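Ticket 3108
Subject: Gallery prints coming out with green cast in the shadows
Opened by: Nkrumah Adjei, Prellside Gallery
Assigned to: Mārtiņš Kivi, Flevurley print support
Priority: Normal
Status: Closed

Nkrumah Adjei wrote:

We are printing the Pavlović exhibition in house on the large printer in the back office. Black and white portraits, scanned from negatives, matte cotton paper. The first six prints were fine. After we opened a new roll on 17th October the shadows have a green cast. It is easy to see next to the earlier prints and it gets worse under the gallery lights. Nozzle check is clean. I have run the head cleaning twice and it made no difference.

Mārtiņš Kivi wrote:

Thanks. Please send the following:
Paper name on the box label, old roll and new roll
Media setting in the driver
Whether you print from the Skoltby layout program or straight from the editor
Date of your last calibration

Please don't run any more head cleanings for now. They use a lot of ink and a clean nozzle check means the heads are not the cause.

Nkrumah Adjei wrote:

Same paper name on both labels, but the new box says "natural" in small type and the old one doesn't. Media setting is the one we have always used. We print from Skoltby. Last calibration was in September, before my time on this printer.

Mārtiņš Kivi wrote:

The natural version has no brightener in it and needs its own profile. With the old profile the gray inks are balanced for a whiter base. That would explain a shift, though I would expect it to go warm before it went green. Check one more thing. In Skoltby, open the output panel and see if color management is set to "application" while the driver is also set to manage color. If both are on, the correction is applied twice.

Nkrumah Adjei wrote:

Both were on. I turned it off in the driver and installed the profile for the natural paper. Test strip attached to the ticket. Much better in the midtones. I still see a little green in the darkest three patches, but only on my screen photo and not so much on the paper.

Mārtiņš Kivi wrote:

I would judge by the paper. Auto white balance on a phone will move those patches around, mostly because of whatever is behind the print.

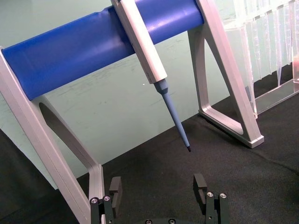
White balance should be locked before you photograph a strip for comparison. Put a gray card beside the strip, set the balance from it, and leave it alone for the whole set. Keep the strip away from painted walls as well. A pale mint-green wall like the one behind that pipette stand can throw enough color onto matte paper to look like a profile error. Use a neutral board behind it, and turn off any lamp you don't need.

Nkrumah Adjei wrote:

Done with a gray card and a white board. All three dark patches look neutral now, on the screen and on paper. I reprinted four portraits and hung them next to the first batch. The paper base is a bit creamier but the shadows match. We will do the rest on the natural roll and keep the older prints for the office.

Mārtiņš Kivi wrote:

Good. Save the Skoltby settings as a preset with the paper name in it, and run a calibration when you next change rolls. Closing the ticket – reply here if the cast comes back and it will reopen.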